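Yoon-hee Sun
I started to learn the Utness dialect in April, at age 52, and I want to write down some things before I forget how it felt. Short thread.

Yoon-hee Sun
First thing: the course book says you need 700 words to have a simple talk with a neighbor. I have maybe half of them now. My neighbor talks with me anyway, mostly about her tomatoes.

Yoon-hee Sun
My teacher is from Golia and she speaks very fast when she is happy. I asked her to slow down. She did it for 2 minutes, then she told us about her sister's wedding and we all got lost again.

Yoon-hee Sun
I used to make long word lists. Now I write every new word in one sentence about my own day. "The bus was late and my soup got cold." I remember soup very well.

Yoon-hee Sun
Reading is easier than listening for me. With a page I can stop and go back. On the phone with the dentist I can't, so I wrote my questions on paper before I called – it helped a lot.

Yoon-hee Sun
The letters were a surprise. I thought I knew them from English, but the vowels change their sound at the end of a word, and I still read the old sound first.

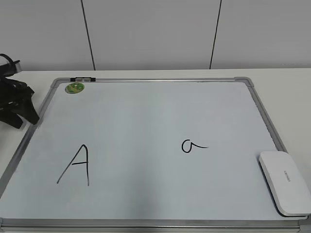
Yoon-hee Sun
So each morning I say the vowels aloud while the water boils. My husband now knows them too, and he never wanted to learn.

Yoon-hee Sun
If you are also learning as an adult, which book do you use after the first one? Somebody told me Groken is good but has no answer key. I would like one with answers – I study alone on weekends.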